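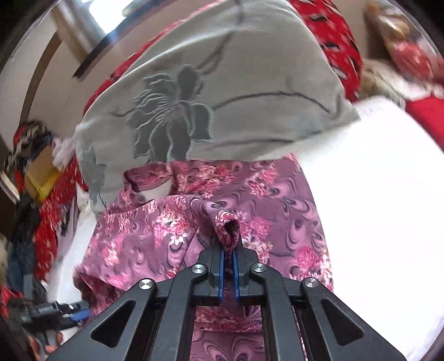 The play in the linkage has come back on my hand gripper, number 2, and I would like advice from people who have looked after theirs for longer than I have. It is the usual black plate type with the blue pads. The two fingers still close well on cloth. You can see them holding a small fold of the mauve flowered fabric, and the pads meet along the fold as they should. The trouble is in the pivots. If I hold the body still and push one finger sideways with my thumb, it moves before the plates begin to move. With the four silver screws facing me, the lower one on the right side is the worst. The lower left is a little loose, and the two beside the fingers are good, I think.

I tightened the lower right screw on 06/11/2018, in the evening, and by the next afternoon it was loose again. When I tighten it enough to remove the play completely, the linkage becomes stiff and the fingers do not open fully by themselves. A quarter turn back and it opens, but then the play is there. So I am between two bad positions.

What I have done until now:

- taken out the screw and cleaned the thread with a small brush and alcohol
- looked at the hole in the plate, which seems slightly oval to my eye, but I have no proper gauge for this
- changed the washer for a new one from the Prindard spares bag
- put one drop of the medium thread lock and waited overnight

The thread lock helped for two days of work with shirts and pillow covers. Then we changed to bed covers, and the play returned. A bed cover is heavy when you pull up one fold and the rest of it stays on the bed, and I believe this is a side load which the pivots do not like. The operators also twist the wrist when the fold is slipping. I have asked them to put it down and pick again, but it is a habit of the hand and they do it without thinking.

I copy below the message of Nana from September, because it is the nearest thing I found in the archive. My questions come after.

On the list in September, Nana Appiah wrote:

> We have just finished the service of the grippers at Gridthorpe and I write
> down the order here so it is not lost again.
>
> Pads first. Peel the old ones from the tip down, never from the side, and
> clean the finger until the cloth comes away white. Press the new pad for a
> full minute. If the two pads do not meet at the top, check the linkage before
> you blame the pad. I lost a whole morning on this.
>
> Then the pivots. Do the two near the fingers first and the outer two after.
> Tighten until the plate just stops rattling, and work the fingers open and
> closed many times before you decide. It always feels different after it has
> moved a bit.
>
> We open each one after 3,000 picks. One of ours had a worn sleeve at 1,195,
> and that one had been used only for towels and heavy curtains. Yaw thinks the
> number should depend on the cloth and I begin to agree with him.
>
> Do not oil the pivots. The oil comes down the plates and reaches the pads,
> and after that it reaches the fabric.
>
> Nana

Thank you again for this, Nana. I have followed the same order, except that I did the outer screws first the first time, before I had read your message. I do not know if this can make a difference when everything is opened again later.

My questions.

Does your worn sleeve look like mine? I have a dull ring on the inside, and on one side of the ring the metal is bright. I can feel a small step with a needle. If this is normal wear I will simply order sleeves for all 9 grippers and be finished with it.

Has anybody tried the longer sleeve from Ametepe? Karim Badawi told me that it fits if the washer is left out on one side. I am a little afraid to leave out a washer between two flat plates, but he has more hours with these tools than I have.

And if the hole in the plate is really oval, is it possible to open it to the next size and fit a bigger sleeve? Or should I ask Flivon for a new plate? Their last delivery took over a month, and I would prefer not to wait for it with the tool in pieces on my bench.

For the moment I have put a paint mark across the head of each screw and onto the plate, so that I can see in the morning if something has turned. I will look at the marks before and after the bed covers and write here what I find. Tudor, if you still have the drawing with the sleeve sizes, please send it to me directly, the copy in the list files does not open on my computer.

With kind regards,
Brijesh Goel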